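Durlow Walled Worktable
Pluvitz Workshop Furniture, Fillden
Page last updated 2018-07-04

Price: $3,000
Lead time: ask me, it moves around
Warranty: 2 years

I get more mail over the Durlow than everything else I build put together, so I finally sat down to rewrite this page properly. The old one was a paragraph and a phone number. Sorry to everybody who had to call me to find out which sides had walls!

So, the short version. The Durlow is a white worktable with a white wall at the back, a white wall on the left and a white wall on the right. The front is open, and that's where you work from. Along the front there's a raised white platform with two rectangular openings cut in it for mounting whatever you mount. A grey aluminum rail runs down the left edge of the table, from the back corner toward the front, right where the wall comes down to meet the top.

I came to this design the slow way. My first walled table was the Marti, which I still sell (it's $2,000, and it's a fine table), and the Marti has a back wall and nothing on the sides. People loved the back wall. Then they'd write a month later and tell me they'd propped up a piece of foam board on the left because of a window, or hung a bedsheet on the right because a coworker walked past all day and it drove them up the wall. After enough of those letters I took the hint.

What I like best about the finished thing is how calm it is. You put a small object down in there and your eye goes right to it. I did all my testing with the junk out of my own kitchen drawer (bottle caps, a whisk, a roll of tape, the good scissors) and even the dull stuff was easy to find. My regular bench is brown and scarred and covered in pencil marks, and I lose screws on it while I'm looking straight at them.

The top has a slight gloss to it. I went back and forth on this more than on any other part, and I'll tell you where I landed: dead flat white looked wonderful for a week and then held on to every fingerprint, and a full shine threw the ceiling lights back at me. What you get is in between. You may still see a soft reflection if you have one strong lamp right overhead, so if you can, use a couple of weaker ones and bounce them off something. 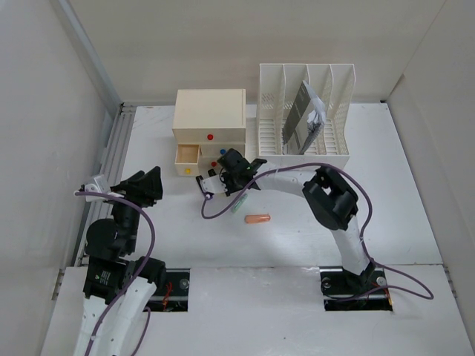 Lighting is the question I get second most, so let me stay on it a minute. The walls do a lot of the work for you. Light that comes in over the front lands on the back wall and spreads, and with white on both sides you get some of it back from there too, which softens the shadows. I would start with the room lights you already have and see how far that gets you before buying anything. One customer bought a very expensive set of panels before the table even showed up and ended up putting them in a closet.

Now the platform, because people skip over it and then ask me where to bolt things down. It sits higher than the main top, near the front, and the openings go into it so that your plates and fasteners and cabling have somewhere to live. Please do think about your wires before you fix anything in place. Lay it all out loose, move everything through the full reach you're going to want, and only then tighten up. A cable that looks plenty long on the floor has a way of coming up short by a hand's width. And leave yourself room to get a screwdriver in later! I've skinned enough knuckles for all of us.

The openings ship without mounting plates. I used to include a plate, but it fit almost no one's hardware and most of them got sent back or tossed, so I took it out of the box. If you send me the hole pattern for your base, I can tell you if it will sit right, and for a fee I'll drill a plate to match.

Measurements. The one everybody wants is the height from floor to tabletop, and on the standard legs that's 33 inches. I'm on the tall side and it suits me standing; my shorter customers tend to ask for the cut-down legs, which cost the same. Other dimensions go out on the drawing sheet with your quote, because I'll change the depth and width a little to suit a room and I don't want anyone building to a number off a web page. (This happened in February. It was a very nice alcove. The table did not go in it.)

Getting it through the door: the walls come off, the legs come off, and the top travels flat. You want a helper for the top. It isn't brutally heavy, but it's wide and awkward and you can't see your feet. Set the back wall first, then the left one, then the right. The seams in the corners should come up straight and clean. If you see a gap that's wider at one end, loosen everything by half a turn, push the side in with your hip, and snug it back down. Nine times out of ten the floor is to blame, so put a level on the top before you start fussing with walls.

Cleaning it: damp cloth, a drop of dish soap, dry it off. No scouring powder, please, and go easy with tape residue removers until you've tried a dab in a corner. Dry-erase marker wipes off if you catch it the same day. I wouldn't bet on it after that.

What's in the crate
Tabletop with raised front platform
Back wall, left wall, right wall
Aluminum rail for the left edge
Legs, standard or cut-down
Bag of fasteners, hex keys, a few spares

What isn't
Mounting plates
Lights
Anything you plan to put on it

Things I get asked for: a lid (no, it kills the light and you'd bump your head on it), walls in black (I've made a set, they show dust terribly, but I'll do it if you pay for the material up front), and a second rail on the right (yes, ask when you order, it's much easier before assembly than after).

Orders and questions come straight to me at the shop in Fillden. Send a rough sketch of the room with the door width written on it, and tell me which side the window is on. Pickups by appointment, and bring blankets, I'm always out of blankets.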